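Placemats and Table Linens — Gallery

Posted Apr 7, 2025

I finally sat down and put the placemat gallery together! I've been promising it since the winter sale, and a few of you have been very patient with me (and one of you has been not patient at all, hi Tomoyo). Most of these live in our house and get used at real meals, so expect a few crumbs and some wrinkles. I don't iron placemats. I tried it one Thanksgiving and lost a whole morning to it.

A few notes before the pictures. I'm a stripes person, always have been, and my husband would eat off a bare table forever if I let him. Our compromise is that I get to pick the mats and he gets to complain about where they're stored. They're in the bottom drawer of the Onov cabinet, laid flat, with a sheet of tissue between the pale ones. Rolling them saves space but then the corners curl for days and your fork slides downhill.

The gray and white stripe is the one I get asked about most, so it goes first. I went back and forth between this and a plain oatmeal one from Prunska, and I still think about the oatmeal one sometimes, but stripes won. The gray is a warm gray, more taupe than steel, and the weave in it has a tiny crisscross that catches the light a bit. The white stripes are ribbed, which you can feel if you run a thumbnail along them. It sits so nicely on pale wood — on my mother's dark table it looked like a completely different mat.

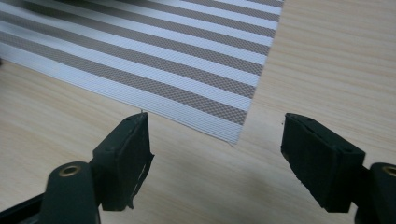
I bought mine as a set of two and then kicked myself, as there are four of us most nights and six on Sundays. By the time I went back for more, the shop had changed the shade by just enough to bother me. If you find a woven mat you love, get all of them at once, plus a spare for the kid who paints at the table.

On washing, which is the other thing everybody asks: cold water, gentle cycle, nothing with zippers in the same load. I pull them into shape while they're damp and leave them over the back of a chair. They never come out perfectly flat and I've made my peace with it. A heavy cookbook overnight does most of the work if company's coming. For loose threads, please don't pull! Snip them close with nail scissors. I pulled one on a blue mat years ago and watched a whole row pucker up like a drawstring bag.

Spaghetti sauce is a different story. Dab, don't rub, then a little dish soap and a soak in the sink for an hour. I've saved most of mine that way. The one I didn't save lines the shelf under the kitchen sink now and seems happy there.

Tomoyo Koyama, who got me hooked on all this in the first place, sets hers with the stripes running up and down from the eater. I like mine running side to side, and we've had an actual disagreement about it over soup. Then my youngest comes along and puts everything down crooked anyway, so the whole debate is wasted on this household.

I'm hoping to get to the napkins in May, including the mustard ones from Noguchi that I keep forgetting to hem. If you've got a favorite way to store round mats, leave me a comment, because mine are in a pizza box at the moment and I'd love a better idea.

Filed under: Table, Home, Linens
2 comments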